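Rentrée Primier : rapport d'avancement au Fonds Ehlers

Association Sastow, Bernum – 24 novembre 2025
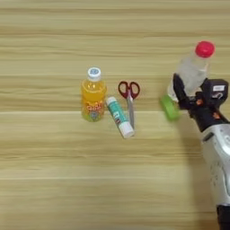

Petite bouteille de jus d'orange posée sur la table.

Objet du rapport

Ce deuxième rapport porte sur les mois de juillet à novembre. Il couvre les trois volets de la convention : le prêt et l'échange de fournitures scolaires, les ateliers pour parents d'élèves de primaire et le guide d'achat de rentrée. Les éléments relatifs au recrutement figuraient dans le premier rapport et ne sont pas repris.

Échange de fournitures

Le local de la rue basse a ouvert le 7 juillet, avec une semaine de retard due à la livraison des étagères. À la fin du mois d'octobre, 137 familles étaient inscrites. Elles ont retiré au total 1368 articles, surtout des cartables, des trousses, des blouses et des tenues de sport. Les calculatrices et les dictionnaires sont peu sortis, ce qui est normal pour le primaire.

Les cartables restent le point difficile. Les dons arrivent en juin et les demandes fin août, et les modèles donnés sont souvent trop grands pour un enfant de CP. Beaucoup de parents viennent avec leur enfant, qui a déjà une idée précise de la couleur ou du personnage voulu. Nous avons essayé deux façons de faire. En juillet, l'enfant choisissait directement en rayon : les visites étaient longues et plusieurs se sont terminées sans retrait. Depuis la mi-août, le parent sélectionne d'abord les cartables adaptés en taille et en poids, puis l'enfant choisit parmi ceux-là. Les visites sont plus courtes et nous avons gardé cette méthode.

Les retours sont corrects. Les articles abîmés sont réparés quand il s'agit d'une fermeture ou d'une sangle, sinon ils sont retirés du stock. Le tri prend plus de temps que prévu – une journée et demie par semaine en septembre contre une demi-journée au budget.

Ateliers parents

Nous avons tenu 21 ateliers entre juillet et novembre, à l'école de Bernum et à la médiathèque. Les thèmes les plus demandés ont été la préparation de l'entrée au CP, les devoirs du soir et l'argent de poche. L'atelier sur le téléphone au CM2, ajouté en octobre à la demande des parents, a fait salle comble et sera reprogrammé.

La fréquentation est inégale. Les séances de fin de journée marchent bien si les enfants sont accueillis dans la pièce voisine. Celles du matin, juste après l'entrée des classes, ont réuni peu de monde et deux ont été annulées. Les pères restent peu présents, comme l'an dernier. Nous n'avons pas de solution à proposer pour le moment.

Guide d'achat

Le guide a été distribué par les écoles en juin, puis mis en ligne. Il reprend les listes de fournitures classe par classe, en séparant ce qui est exigé de ce qui est seulement conseillé. Une erreur sur la liste du CE2 (format des cahiers) a été corrigée dans la version en ligne. Les exemplaires papier n'ont pas été réimprimés. Deux enseignantes nous ont demandé d'ajouter le poids à vide des cartables, ce sera fait pour la prochaine édition.

Budget

Les dépenses suivent la convention, sauf sur deux lignes. Le tri a coûté plus cher, l'impression du guide moins cher. Il reste environ 4000 euros sur l'enveloppe de l'année. Nous demandons l'accord du Fonds pour affecter ce solde aux heures de tri et à l'achat de cartables de petite taille, qui manqueront de nouveau à la rentrée prochaine. Le détail par ligne est joint en annexe.

Suite du calendrier

Le local sera ouvert en décembre pour les tenues de sport et les vêtements d'hiver, puis fermé pendant les vacances scolaires. L'inventaire aura lieu à la réouverture. Les ateliers reprennent en janvier, uniquement en fin de journée. La collecte de cartables sera avancée à mai, avec un courrier aux familles de CM2 qui n'en auront plus l'usage au collège.

Une réponse sur l'affectation du solde avant la fermeture du local nous permettrait de passer commande dès janvier.

Annexe : état des dépenses par ligne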